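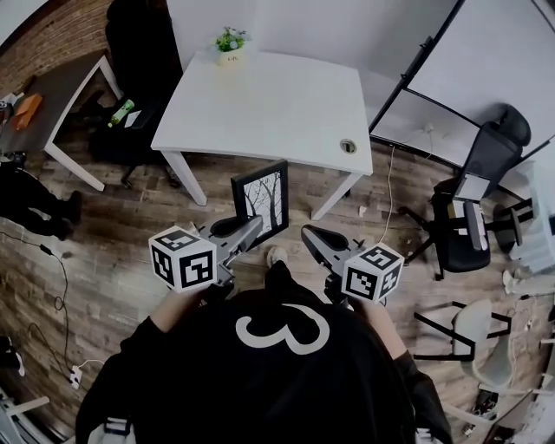 3.2 Cask sampling and storage

Spirit for the study was supplied by the Ashby distillery, which makes a single malt from unpeated barley and fills most of it into used American oak. Five casks were set aside for the work. All had been filled from the same spirit run and had held bourbon once before. Two were kept on the ground floor of the older warehouse and three on the upper racks of the newer building, where summer temperatures are higher and the air is drier.

Samples were drawn by distillery staff under the direction of Heather McKinnon. Each was taken from the middle of the cask, passed through a coarse paper filter to remove char, and stored in brown glass with little headspace. The first round of sampling took place before the casks were moved to their final positions, and the last was completed in June. Cask strength was recorded on each occasion. Samples for tasting were then cut to a common strength with still water and left overnight, as freshly diluted spirit was judged by the panel to be harsher on the nose.

We use your email address only to send the journal newsletter. Manage your cookie preferences or continue to accept all cookies.

3.3 Tasting panel

The panel had 17 members, of whom 10 had worked in blending or quality control. The remainder were regular drinkers of whisky with no trade background. Jucélia Quintana led the training, which used reference samples for vanilla, dried fruit, fresh oak, cereal and sulphur. Tasters who could not tell the sulphur reference from plain spirit were given a second training period before scoring began.

Glasses were covered and coded, and the order of serving was changed for every taster. Scores for nose, palate and finish were entered separately. Written comments were also collected, although these were not used in the main analysis. In total, 898 scores were kept after incomplete sheets had been removed. The sheets were checked by Ewurabena Addo and Tipene Prendergast, working independently of one another, and differences between their readings were settled by reference to the original paper copies.

Figure 3

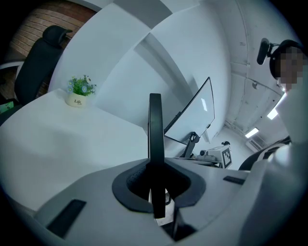 3.4 Treatment of scores

Individual tasters differ in how much of a scale they are willing to use. Scores were therefore adjusted to each taster's own mean before casks were compared. Warehouse position was treated as a fixed effect and taster as a random effect. Fresh oak and vanilla were examined together, as panel members often gave high marks to both in the same glass. Sulphur scores were low throughout and are reported without further adjustment.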